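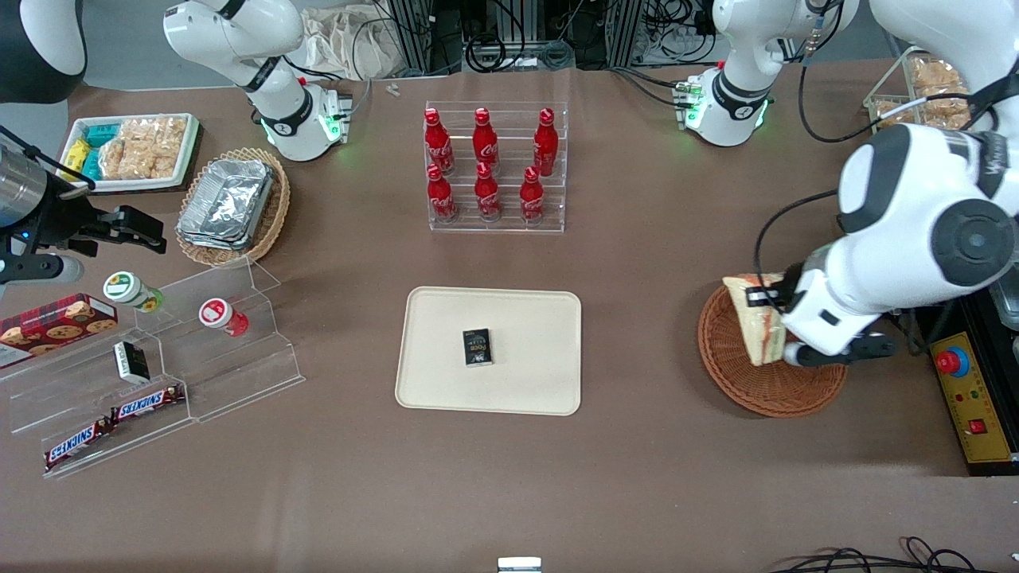 Service Counter Layout: Baskets, Trays and Tiered Stands

Forums > Catering Operations > Counter and Display > Service Counter Layout

Posted by Stivbridge_Facilities
August 13, 2020

Members are invited to comment on the proposed arrangement for the refreshment counter at the Bustmont training center. The counter will serve staff between sessions, and the layout is to remain the same at every break so that restocking can be done from a single written sheet.

The proposal is as follows. Sandwiches are to be placed in the round wicker basket. Rice crackers and the small packets share the white tray with the dark rim. Foil containers are stacked in the oval basket beside it. Bottled cola stands on the clear tiered rack, front row lower than the back. Jars go on the stepped shelf. The table is covered in brown paper, to be replaced daily.

Comments on hygiene, reach and restocking are requested before the layout is adopted.

Reply from O. Ruggiero

The tiered rack has my full support. Six bottles in two rows of three is a sensible display quantity, and the back row remains readable over the front. Reserve stock should be kept in the cooler and brought out as the rack empties.

I do not support the use of wicker for sandwiches. Woven surfaces hold crumbs and are difficult to clean between services. If the basket is to be retained, it should be fitted with a washable liner, and each sandwich should be wrapped before it is set out.

Ottavio Ruggiero
Catering Supervisor, Younis Dining Services

Reply from drikuten_supply

We respectfully disagree with the previous member on the matter of wicker. Baskets have been in use at our counters since April, with paper liners changed at each service, and no difficulty has been recorded. Guests take a sandwich more readily from a basket than from a steel pan. Wrapping is a separate question, and on that point we agree.

Our concern is the foil containers. When stacked in an oval basket they lean toward the rim, and the lower ones are dented by the time they are needed. A flat tray would be preferable.

Reply from counter_lead_north

Could the original poster please clarify the purpose of the beige tray in the center? A small black box with gold lettering is the only item on it. If the tray is for completed orders, it should be kept clear. If it is for display, it occupies the best position on the counter.

Reply from Stivbridge_Facilities

The beige tray is for assembling individual orders. Items are gathered there and handed over together. It will not be used for display.

With regard to the basket, a washable liner will be specified and sandwiches will be wrapped. The foil containers will remain where they are for the present – the matter will be reviewed after the first 300 orders.

Reply from O. Ruggiero

The liner is acceptable. I would still prefer a solid container, and I ask that my objection be noted in the review.

Please also consider labels for the stepped shelf. Guests with allergies should be able to read the contents of a jar without picking it up.

Reply from drikuten_supply

Labels are supported. We suggest one card per step, placed at the front edge.

This site uses cookies to remember your forum preferences. Accept | Manage settings

Contact the moderators | Copyright 2020 Catering Operations Forum | Back to top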